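Ronivico Becher — Datenkarte

Zusammenfassung

Ronivico Becher ist eine Sammlung von Demonstrationen für einfache Greifaufgaben mit Pappbechern. Sie enthält 233 Episoden, die alle durch Teleoperation aufgenommen wurden. Der Datensatz wurde im Mai von Florian Eder und Ihor Chornovol erstellt. Er ist für das Imitationslernen gedacht, besonders für Modelle, die hauptsächlich mit dem Bild der Handgelenkkamera arbeiten.

Diese Karte beschreibt den Inhalt, das Format und die bekannten Mängel. Bitte lesen Sie vor dem ersten Training mindestens den Abschnitt »Bekannte Probleme«.

Aufgaben

Es gibt 5 Aufgaben. Der Name der Aufgabe steht in jeder Episode im Feld task.

cup_approach: Der Greifer fährt von einer zufälligen Startpose an den Becher heran und bleibt vor dem Kontakt stehen.
cup_lift: Becher greifen, anheben, zwei Sekunden halten.
cup_move: Becher greifen und an einer anderen Stelle des Tisches abstellen.
cup_upright: Ein liegender Becher wird aufgestellt.
cup_stack: Ein Becher wird in einen zweiten gesteckt.

Die Aufgaben sind nicht gleich häufig. cup_approach und cup_lift haben die meisten Episoden, cup_stack hat nur 12. Wer alle Aufgaben zusammen trainiert, sollte die Stichproben gewichten. Die genaue Verteilung finden Sie in der Datei tasks.csv.

Aufnahme

Der Arbeitsplatz heißt bei uns Santon, und dieser Name erscheint auch im Feld station. Ein zweiter Arbeitsplatz, Kostari, wurde vorbereitet, aber er ist in dieser Version nicht enthalten. Gesteuert wurde der Arm mit einem Führungsarm, den der Operator mit der Hand bewegt. Es gab zwei Operatoren, im Feld operator mit fe und ic abgekürzt.

Eine Episode dauert höchstens 60 Sekunden. Nach dieser Zeit stoppt die Aufnahme automatisch, auch wenn die Aufgabe nicht fertig ist. Solche Episoden haben wir behalten und mit success = false markiert. Der Operator setzt diese Markierung sonst selbst, direkt nach der Episode. Danach hat die jeweils andere Person die Markierung am Video geprüft.

Bilder

Die einzige Kamera ist klein und am Handgelenk befestigt. Eine feste Kamera von außen gibt es nicht. Bei der Annäherung füllt der Becher schnell einen großen Teil des Bildes, und der Greifer selbst ist nicht immer zu sehen. Für die Schätzung der Greiferposition benutzen Sie deshalb bitte die Gelenkdaten und nicht das Bild.

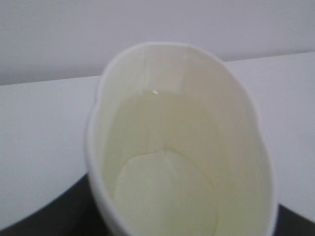

Handgelenkkamera, weißer Pappbecher von schräg oben. Das Bild ist leicht unscharf.

Der Kontrast ist in solchen Bildern gering: weißer Becher, weißer Tisch, helle Wand. Am besten erkennt man noch den hellen gerollten Rand. Für eine Segmentierung mit einfachen Schwellenwerten sind die Daten nicht geeignet, wir haben es versucht und aufgegeben. Wir haben die Belichtung nicht nachträglich korrigiert und die Bilder auch nicht geschärft. Wenn Sie Augmentation benutzen, empfehlen wir kleine Änderungen der Helligkeit und der Farbtemperatur. Horizontales Spiegeln ist nur erlaubt, wenn Sie auch die Aktionen spiegeln.

Format

Jede Episode ist ein eigener Ordner mit drei Dateien:

wrist.mp4 — das Video der Handgelenkkamera
states.parquet — Gelenkwinkel, Öffnung des Greifers, Zeitstempel
meta.json — task, station, operator, success, notes

Die Aktion ist die Zielposition der Gelenke im nächsten Zeitschritt. Winkel sind in Radiant gespeichert. Die Öffnung des Greifers liegt zwischen 0 (geschlossen) und 1 (offen). Das Feld notes ist freier Text, meistens auf Deutsch, manchmal auf Ukrainisch, und oft leer.

Zum Laden gibt es das Skript cisneros_load.py. Cisneros ist unser internes Werkzeug für Aufnahme und Wiedergabe. Das Skript funktioniert auch ohne die restliche Software.

Bekannte Probleme

Bei einigen Episoden von cup_move ist das Video gegenüber den Gelenkdaten um wenige Bilder verschoben. Die betroffenen Ordner stehen in sync_issues.txt. Eine Korrektur ist geplant — bis dahin lassen Sie diese Episoden besser weg.

Die beiden Operatoren arbeiten verschieden. ic nähert sich dem Becher langsam und fast senkrecht, fe kommt lieber von der Seite. Ein kleines Modell kann zwischen beiden Strategien schwanken und dann neben den Becher greifen.

Die Becher sind leer. Über das Verhalten mit Flüssigkeit sagen diese Daten nichts aus. Wenn ein Becher beim Greifen eingedrückt wurde, haben wir ihn vor der nächsten Episode ersetzt. Im Feld notes steht dann »verformt«.

Aufteilung

Wir geben keine feste Aufteilung in Training und Test vor. Bitte teilen Sie nach ganzen Episoden auf, niemals nach einzelnen Bildern, sonst sind fast gleiche Bilder in beiden Teilen.

Nutzung und Kontakt

Die Daten dürfen für Forschung und Lehre frei benutzt werden. Für eine kommerzielle Nutzung schreiben Sie uns bitte vorher. Fehler melden Sie am besten als Issue im Repository, mit dem Namen des Ordners und dem Zeitstempel. Fragen zur Aufnahme beantwortet Ihor Chornovol, Fragen zum Format und zum Ladeskript Florian Eder.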